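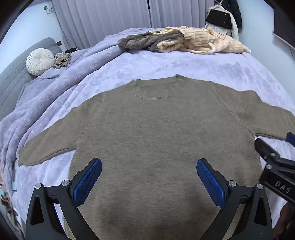 Speaker notes: Small clubs and the group stage

Slide 1. Title

Thank the hosts. Say which club I work with (Hakala, second division, women's side) and that I'm talking about tournament football for teams with small squads. Questions at the end, but shout if the sound drops.

Slide 2. Where this comes from

Last October we played the Drunville tournament. Four teams in each group, top two go through. Three matches in 6 days. We brought 18 players and two of them were keepers.

We went out in the quarterfinal. I'll get to that, but most of the talk is on the group stage, where I think we got the planning mostly right.

Slide 3. The table

Show the final group table. Zunberg first, us second on goal difference. Point out that three teams could still have finished first going into the last match.

Ask the room: would you rest players in that last game? Hands up. Don't spend long here.

Slide 4. Should you care who you meet next?

We spent too much time on this. Second place meant playing the winner of the other group, and we had a whole staff meeting on whether that team was a worse matchup than the runner-up. We had scouted each of them once.

My view now is that one scouting report on each side is not enough to pick an opponent. Plan for both. Keep the written notes to one page per team and give the players only the part that concerns their position.

Slide 5. Minutes

The chart shows minutes per player across the group matches. Four players went the full 270. Our left back was one of them and she was clearly slower in the third match. We had a replacement for her and did not use her until the quarterfinal, when we were already a goal down.

What I would do again:
Change both wide midfielders by the 65th minute in every match.
Start the second keeper in match two.

What I would change:
Decide the substitutions for tired positions before kickoff and write them down. Once the game is level, every coach holds on to the starters.

Slide 6. Set pieces

Skip this one if we started late.

We scored from two corners. Both used the same short routine to the near side. By the quarterfinal the other team had a player standing on it. Bring at least one routine you have not shown in the group.

Slide 7. The quarterfinal

Play the clip, 10 seconds, no sound. Pause when the ball goes wide.

We pressed high for the first half hour and then could not keep it up. The gap between midfield and defense got bigger and they played through it twice. Lost 2-0. The crowd was 2000, the most most of our players had played in front of, and the bench could not be heard from the far side of the field. We should have agreed on hand signals.

Slide 8. Tracking load

Someone always asks about this, so cover it now. We use Pladadix for training load. It is fine for comparing one player with herself from week to week. I don't use it to compare players with each other. In Drunville we logged 98 percent of sessions, and the missing ones were warmups where the vests were still on the bus.

Slide 9. Questions

If it goes quiet, ask who has played three matches in a week and how they handled the day in between. Ours was a pool session, lunch and nothing else until dinner.

Leave the contact slide up. Handouts are on the table by the door.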